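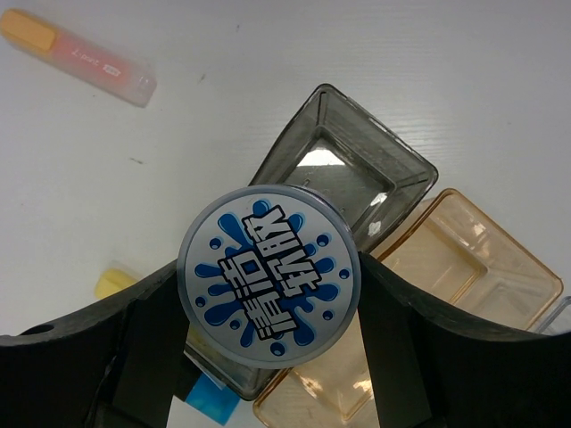 When do I have to teach the tyre pressure sensors again?

After every change of wheels, and also when you replace one sensor or move the wheels from front to rear. If you only add air, the teaching is not necessary.

5.3 Teaching the sensors to the Bavden display

Before you start

The car must stand on level ground with the parking brake on. All tyres must be cold and filled to the pressure written on the sticker in the driver's door opening. If you have driven in the last 3 hours, wait until the tyres have cooled down. Remove any other set of wheels with sensors from the car. A winter set lying in the boot will confuse the receiver, and it may store a wrong wheel.

You need the key, a pressure gauge and the small magnet which was delivered with the display. For the models with the Cleven receiver the magnet is not used; see the note after step 9.

Steps

1. Switch on the ignition but do not start the engine. The display shows the four wheels in grey.

2. Press and hold the SET button for five seconds, until you hear one long tone. The front left wheel begins to flash.

3. Go to the front left wheel. Hold the magnet against the valve stem, with the marked side to the rubber.

4. Wait for the short tone. The wheel on the display becomes green. If there is no tone after 39 seconds, take the magnet away, turn the wheel a quarter by rolling the car forward, and try again.

5. Repeat steps 3 and 4 for the front right, the rear right and the rear left wheel, in this order. Between two wheels you have up to three minutes. After this time the display leaves the teaching mode and you must begin again from step 1.

6. When the last wheel is green, press SET once. Two tones confirm that the positions are stored.

7. Choose the unit (bar or psi) with the arrow button and press SET.

8. Enter the target pressure for the front axle, then for the rear axle. They are often different - please read the door sticker and do not copy the value from your previous car.

9. Switch off the ignition, wait for the display to go dark, and drive for nine minutes at normal town speed. The first true readings appear during this drive.

Note for cars with the Cleven receiver: in steps 3 and 4, let out a little air from the valve until you hear the tone. Fill the tyre again before you drive.

Note for the spare wheel: the spare wheel has no sensor. When it is mounted, its position shows two lines and the yellow lamp stays on.

Caution: Do not use sealing foam from a can in a tyre with a sensor. The foam closes the small opening of the sensor and the reading will be wrong afterwards.

Caution: The display does not replace checking with a gauge. Check all tyres by hand once a month and before a long journey with load.

If the yellow lamp flashes after the drive

One sensor was not heard. Look which wheel is grey and repeat the procedure from step 1, for all wheels. If the same wheel stays grey, its battery is probably empty. The battery cannot be changed, so the complete sensor must be ordered and fitted by a tyre workshop.

Text of this section: Riet De Graaf. Checked on the car by Tibor Deák, 7/2/23.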